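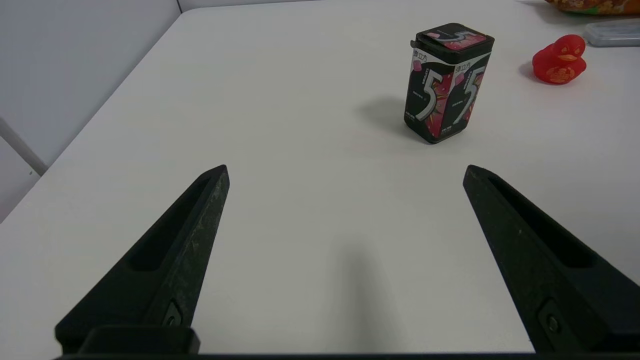
Figure 9.1 Two-finger gripper facing an upright canister, seen from the wrist camera.

Chapter 9
Comparing End Effectors

9.1 What a comparison has to hold fixed

A gripper is seldom chosen by itself. It comes with a mounting plate, a cable or air line, a controller, and a set of fingertips that may matter more than the drive behind them. When two grippers are put on the same arm and one does better, the difference may come from any of these parts. This chapter sets out a bench procedure that keeps them apart as far as a small laboratory can manage.

The procedure follows the one written by Lesego Du Plessis for the Hestetti bench trials, with the changes made later by Jawad Orakzai after the first round gave results that could not be repeated. The fault in that round was simple. The Batby gripper had been tested with new fingertips and the Dhanial gripper with tips that had already been through a month of use. Both sets were listed in the log as "standard."

The following are held fixed for every run in a series:

Arm, mounting height, and approach speed.
Camera position relative to the fingertips.
Table surface and room lighting.
Object set, including the exact item and not a similar one.
Fingertip material and recorded wear.

Fingertip wear is recorded by inspection before each series. Scuffs on the outer faces are noted but do not disqualify a finger. Damage to the gripping face does.

9.2 Choosing the object set

Machined test blocks give clean numbers and say little about use. Household and desk items give less tidy numbers and say more. The set used in this chapter mixes the two kinds of difficulty that matter most for a two-finger gripper: shape and placement.

An upright canister with flat sides is an easy case. The faces are parallel, there is free table around it, and the fingers can close at any height below the lid. It is used to confirm that the system is working before harder items are tried. A gripper that fails on the canister should be taken off the arm and checked, and no further data collected until the cause is known.

A flat item in a shallow dish is a hard case. The rim limits how low the fingers can go at the sides, and the item may lie at an angle to the direction of approach. The wrist must turn before it descends. If the item is also transparent, the camera has little to work with except highlights, printing, and whatever can be seen through the walls. 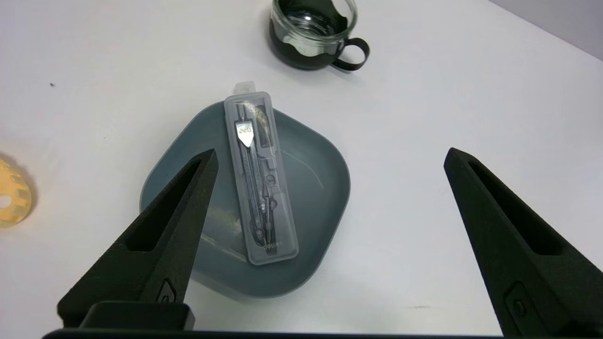 Drawing instruments in a clear case add one more problem. A vision system that looks for strong edges will tend to find the metal compass and report its outline in place of the outline of the case. The planned grasp is then too narrow, and the fingertips come down on the lid. Section 9.5 returns to this failure and compares two ways of correcting it.

9.3 Controllers and grip force

In the second round, both grippers were driven through a Plillent controller. Its force setting is a bare number with no unit, so each gripper was first closed on a load cell and the setting adjusted until the readings agreed. The Batby unit needed a setting of 700 and the Dhanial unit 715. Equal settings would not have given equal force — a point that is easy to miss when the same screen is used for both.

The load cell check is repeated whenever the fingertips are changed. Students should write down the reading itself as well as the setting, and should do so before the first trial of the series.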